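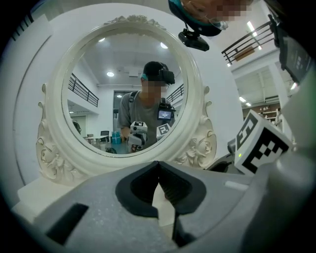 Print this page | E-mail this page

FOR IMMEDIATE RELEASE

Kullumcombe Puts the Fancy Mirror Back on the Table

Prokside home goods maker adds a white oval table mirror to its March range, scrolls and all

PROKSIDE - After several years of selling plain round mirrors to people who asked very nicely for something with a few more leaves on it, Kullumcombe has given in. The company today announced the Brornadside, an upright oval mirror with a glossy white frame, carved scrolls and leaves, rose-like flourishes at the lower corners and a small crest on top, in case the rest was too quiet.

The Brornadside is meant for a dresser, a vanity or a hall table. It will also sit on a desk, though the company takes no position on what that does for anyone's workday. It stands by itself, needs no nails and can be carried to another room when the light is better there.

"We spent a long time taking things off our mirrors," the company said in a statement. "Customers were polite about it. Then they went to flea markets and bought the kind their grandmothers had. We can take a hint, given enough time."

The design began with an old table mirror bought by the Van Dijk workshop, which has made frames for Kullumcombe since 2000. The original had lost one corner and most of its paint. The workshop redrew the missing part, argued over the size of the crest and went through 66 trial frames before the two firms could agree on a rose. Early versions were described in meetings as cabbages, and one of them is still holding a door open in the Prokside stockroom.

White was chosen over gold, silver and a shade of green that had one strong supporter. In a white room the frame keeps fairly calm from across the floor, and the carving shows up as you get closer. In a dark room it does not keep calm at all. Shoppers with dark rooms have been told and seem to be looking forward to it.

Owners should know that scrolls collect dust. Kullumcombe suggests a soft, dry paintbrush for the frame and a barely damp cloth for the glass, followed by a dry one. Glass cleaner should go on the cloth, well away from the carving, where it tends to settle in behind the leaves and stay for the season. The mirror should be lifted with both hands at the sides. The crest is not a handle, whatever it looks like.

The first run is 363 mirrors. Each ships in a double box with molded corner pads, which the packing team asked for after a frank talk about the flourishes. Damaged mirrors will be replaced if the store hears of it within 2 weeks of delivery. Buyers are asked to keep the box until they have had a good look at both lower corners.

The Brornadside goes on sale in March at the Kullumcombe store in Prokside and by mail order. The plain round mirrors will stay in the range for anyone who liked them, and the company would be glad to hear from that person.

About Kullumcombe

Kullumcombe makes and sells mirrors, trays, lamps and small tables from its workrooms in Prokside. Trade orders and requests for samples are handled by the store's front desk, mornings only.

###

Print this page | E-mail this page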